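# Dustpan and brush on polished stone: what happens at the lip?

**gevari_tops**, 4th July

I maintain stone surfaces, mostly dark marble with white veining. Daily cleaning is a hand brush and a plastic dustpan, emptied into a small bucket with a bag in it.

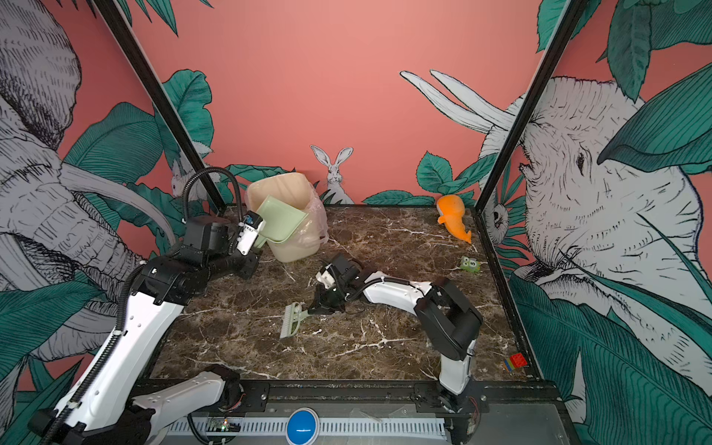

The problem is the last line of fine dust. Crumbs go in without trouble. Grit stays in front of the lip however many passes I make, and on dark brown it shows. I have tried a stiffer brush and it made no difference. Is this a pan problem or a brush problem?

**plengate**

Pan. Molded plastic pans have a slight bow across the front edge. Put it on the stone, hold a flashlight behind it and look for light underneath. If you see any, no brush will fix it. A rubber-lipped pan will.

**Fadwa Benmoussa**

Disagree in part. Rubber lips drag on polished marble and trap grit under them. I had a lipped pan in the Pernness showroom and ended up with fine scratches parallel to the edge. They polished out at 3,000 grit, but it cost me an evening.

Pull the pan back an inch after each stroke and sweep again. Three pulls, then a damp microfiber cloth for what remains. Pale soft bristles, short strokes, no flicking.

**plengate**

Scratches from a lip mean the lip was dirty. Rinse it.

**Fadwa Benmoussa**

It was rinsed every night. Grit gets picked up during the job.

**Arnulfo Grajales**

Both of you are skipping the emptying. Half of what people call missed dust is dust that fell back off the pan on the way to the bin. Tilt the pan against the inside of the bucket, below the rim, and tap once. Fold the bag well over the rim or it slides down when the pan catches it.

Also, anything soft left on the top (plush toys especially) sheds lint and holds dust. Clear those first, and pick up building blocks before you sweep. Small ones end up in the bag.

**gevari_tops**

Did the flashlight test. Light under the middle third of the lip, none at the ends. So plengate is right about the pan. The pull-back method cut the line down to almost nothing, with the same pan.

**Gill**

Has anyone tried warming the lip in hot water and pressing it flat?

**plengate**

Yes. It was bowed again by June. Buy another pan.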